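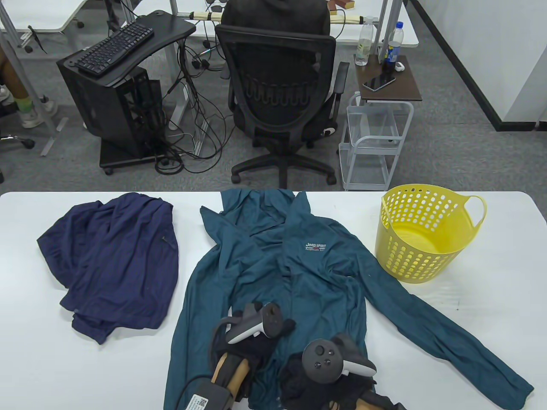
June 10, 2023
Garment folding, hooded items. Entry by Ekow Agbeko, Drellidville workroom.

The zip-up jacket is to be laid face up, with the hood at the far edge of the table and both sleeves drawn out before any fold is made. The sleeves are then crossed over the chest and the hem is brought up to the collar. The hood is folded down last.

The finished fold should fit within 12 inches. Items are placed in the yellow basket with the folded edge up.

The navy garment remains to be entered on the Ferow sheet. Its fold order has not been agreed. Colleagues are asked to record their preference under item 226.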